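Search products, guides and downloads

Zendari Reach Planner
Motion planning and rehearsal software for two-armed robots, from Lemetti

If you have ever watched an arm swing the long way around a table to pick up something right in front of it, you already know why we wrote Zendari. It is a planner first and foremost - you tell it what you want picked up or moved, and it works out a path for both arms that respects the joints, the furniture and the robot's own body. It also happens to be a pretty pleasant place to spend an afternoon, and we hear that from customers more often than we expected when we started selling it.

Zendari grew out of our older Sison toolkit, and many of you reading this will have been with us since those days. Everything you liked about Sison is still in there, including the plain text task files and the keyboard shortcuts (yes, all of them!). What has changed is the rehearsal side. You can now build a furnished room, put your robot in it, and run a plan from start to finish before a single motor turns. Rooms can be as bare or as lived-in as you like, and you can add tables, small tabletop items, windows and pictures on the walls from the library that comes with every license.

The library holds 513 objects at the moment, each with a collision shape and a sensible starting weight. You are welcome to bring in your own models too, and the import window will walk you through scaling them and setting which way is up.

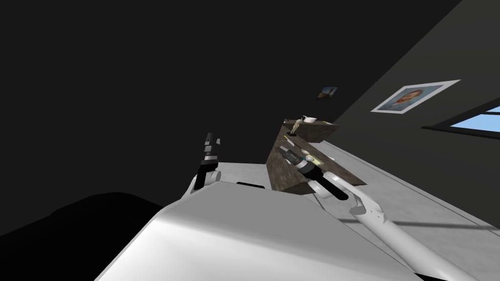 Zendari rehearsal view: the right arm reaching toward the tabletop, with the left arm held away from it.

One thing we care about a great deal is the space between the arms and the torso. A wide, rounded chest takes up more room than people expect, and a path that looks fine from across the room can bring a forearm much too close to it. Zendari checks the whole body at every step of the plan, and you can set your own safety margin for each link. The view can be turned and tilted any way you please, and we like to look down past the robot's own body toward the work, which makes a tight reach much easier to judge.

What comes in the box, so to speak:

Reach Planner, for one or two arms with up to 7 joints each
Rehearsal rooms, with the full object library
Halto Bridge, which sends approved plans to your controller and listens for stop signals
Task file editor, with undo history
15 worked projects to open, poke at and borrow from

A quick word on Halto Bridge, as it gets the most questions. It is included in the price, and it will not send anything to a real robot until you have run the plan in rehearsal and approved it by hand. You can change a lot of settings in Zendari, but that one stays put.

Single seat license: $621, with updates for as long as the current major version is supported. Schools and small workshops are welcome to write to us about shared seats - we are usually able to sort something out. Version notes and the older Sison installers are on the downloads page.

Page updated August 4, 2022

Sign up for the Lemetti newsletter. You can unsubscribe at any time.

Contact | Copyright Lemetti | Back to top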